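How to recover a gripper that has closed on nothing

If your arm has stopped with fault 426 and the screen says "grip lost", it has shut its fingers on thin air and is sulking about it. Do not press Resume. Bongani Shabalala pressed Resume at the Flurnside bench in February, and the arm carried its imaginary part all the way to the tray and set it down with great care. Then it pushed the tray off the bench.

1. Press the stop button. Turn the key to Manual and take it out. Keep it in your pocket.

2. Check that the fingers are clear of the table before you move anything. If one is touching, raise the wrist in 6 mm steps with the jog pad. Never pull the arm up by hand while the motors are on.

3. Wipe both fingers with a dry cloth. Dust on the ridges makes the grip worse and the fault log longer.

4. Open the Castis panel and look at the finger gap. Ours should read 536 when fully open. If it doesn't, run Home Gripper and look again.

5. Bring the wrist down slowly over the checked surface and stop short of it. Look at the wrist camera picture while you do this.

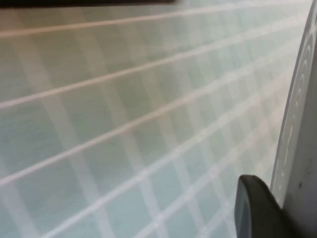
Wrist camera view, dark fingertip just above the surface.

6. Teach the pick height again and save it. Zanele Van der Merwe would like me to add that "save it" is a separate button.

7. Put the key back, stand outside the yellow line and run one cycle at about 7 per cent speed. It is very dull. Watch it anyway, with a hand near the stop button.

If 426 comes back, change the finger pads and start again from step 1.

Related items
Gruridden arm: what the fault numbers mean
Homing the gripper after a power cut
Fitting new finger pads
Modise tray feeder: clearing a jam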